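Member Projects: A Kitchen Arm Takes Shape at Ostmont

Ostmont Shared Workshop
June 6, 2023

The workshop's members' program supports projects that begin at home and need tools or floor space that a home cannot provide. Trullix, a small robot arm intended to put away kitchen utensils, is one of the projects admitted in April. Its builder, a member of the electronics section, spoke with the program office between sessions at the bench.

The arm has a reach of 400 millimeters and is driven by Vemar motor units bought secondhand. The base was cut and drilled at the workshop. Wiring and programming are done at home in the evenings, and the arm travels back and forth in a padded crate.

"I wanted a job that was dull for a person and hard for a machine," the builder said. "Putting a spoon into a holder sounds like nothing. When you write down what your hand does, you have a page and a half, and you have still left out the part where you feel the edge of the divider and move over a little."

The first version used programmed positions. The holder was fixed to a board, each utensil was placed in a marked slot, and the arm moved from one point to the next. According to the builder, that version performed acceptably as long as the board stayed where it was.

"I brought it home, set the holder down by hand, and it missed by a finger's width. After that it missed by the same finger's width every time. I had built a very careful machine for one board."

The present version takes a different approach. Before the arm attempts a movement, a person performs it with hand-held grippers, and the recorded movements are used to train the arm's control software. The member has made 900 such recordings to date, most of them short. Each is labeled by task and by the utensils involved, and unusable recordings are deleted on the same evening.

Asked what makes a recording unusable, the builder gave hesitation as the most common cause. "If I stop in the middle and think, the software learns to stop there too. I practice the movement first, then record it. My early files are full of pauses, and I have thrown nearly all of them out."

Clear plastic has been the main technical difficulty. Cameras have trouble finding the edge of a see-through object, and light reflecting from the bowl of a spoon may be read as a separate shape. Chopsticks present the opposite problem. They are easy to find and awkward to hold, and two lying close together are often taken as one.

"I was advised to switch to steel spoons and paint the handles," the builder said. "I may do that for testing. I don't want to do it for good, as people own the spoons they own."

The fingers of the arm have also been changed. The first pair was printed in hard plastic and let thin handles turn in the grip. The second pair carries soft ribbed pads, glued on at the workshop and trimmed with a knife. A printed bracket from Bitar, a supplier used by several members of the section, holds the pair to the wrist joint. The bracket has cracked once and was reprinted with a thicker wall.

In the most recent set of trials, held on the electronics bench, the arm made 66 attempts at placing a single utensil. The builder declined to give a success rate, saying that the lighting had been altered partway through and that the set would be repeated. The workshop has reserved the bench for that purpose.

The program office asked about safety, as the arm is to be run in a room where people cook. Under workshop rules, a powered arm must have a stop switch within reach of the operator and may not be left running unattended. The builder applies both rules at home and has added a third, which is that the stove stays off while the arm is powered.

Knives are excluded from the project altogether. "Spoons and chopsticks. If it drops a spoon, I pick up a spoon."

Work continues on the utensil holder. The builder considers the divider the part most worth understanding and is collecting further recordings of hands working close to the rim, with utensils leaning in different directions.

"A tidy holder teaches it very little," the builder said. "I mix things up before I start."
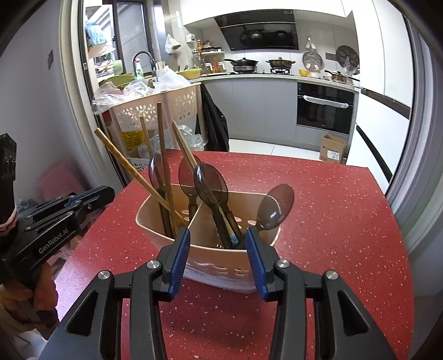
The next stage concerns the wrist joint, which still shows some play under load. Members with experience of small bearings are invited to leave a note at the electronics bench.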